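Can a machine put away my fruit?

My neighbor Kerttu Huttunen asked me this in February, when she was standing in my kitchen with a bag of mandarins in her arms and no free hand for the door. She meant it as a joke. I have thought about it for weeks now, and I want to write down what I think, although I am only a person who repairs sewing machines and reads too much in the evening.

First, what a machine at home does already. My washing machine washes. It does not collect the clothes, it does not look in the pockets, and it does not hang anything up. The dishwasher is the same. I put in, I take out, and the taking out is the part that I dislike. All the successful machines in my apartment have one thing in common — they are a closed box, and I bring the work to the box. The vacuum robot of my sister is the exception, but even for this one she walks through the rooms before and lifts the cables and the socks from the floor.

The next step should be a machine that comes out of the box and takes things in its hand. For this the hand must be good, and I think people underestimate what is a good hand. When I worked at Nadbridge, in the packing hall, we had an arm that put cartons on a pallet. It moved 575 cartons in one shift and I never saw it tired. But if one carton was wet and soft on the corner, the arm squeezed it like all the others, and then Şükran Akbulut from our line had to stop everything and come with a cloth. Every carton was the same for this arm. In a home, no two things are the same, and many of them are soft.

Fruit is a nice test, I believe. A mandarin has a peel that forgives you. A cherry tomato does not forgive so much, and it also rolls away. If you can pick up both from a cloth that has folds in it and put them in a basin, one after the other, without juice on the couch, then you know already something about pressure that the carton arm did not know.

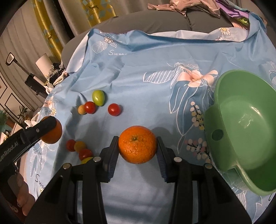 The big mandarin between the finger pads, with the small tomatoes still on the cloth.

What I like in this kind of work is that it is so ordinary. It is a couch in a living room, with a lamp and curtains, and things which everybody has. In my old hall the floor was painted with yellow lines and nobody was permitted to walk inside when the arm was moving. A living room has no yellow lines. There are cloths with flowers, there is a light that changes in the afternoon, and there are tomatoes lying partly behind other things.

I notice also that a hand holds one of the tools. I find it a good idea that a person shows the movement with the same kind of fingers that a machine could use later. When I learned to change a needle bar, my teacher did not explain it to me in words. She did it slowly, I looked at her fingers, and then I did it badly for one month.

So, can it be done yet? In the hall, yes, if the pieces are equal and somebody has built the place for the arm. In the home I would say a part of the chore can be done, the picking and the placing, and the rest is still ours. To decide that the dark tomato should be eaten today and the green one can wait for three days, this I do not expect soon. Also somebody must wash the basin.

Kerttu is less patient than me. She says she would pay 1817 euros tomorrow for a machine that only empties the dishwasher, and she has already chosen where it would stand. I told her the corner is too narrow, and besides she has there the bicycle of her son. She says the bicycle can go.

I will write again when I have read more about the soft fingers. If somebody who reads this works with such grippers, please tell me how often the pads must be changed, I would like to know it.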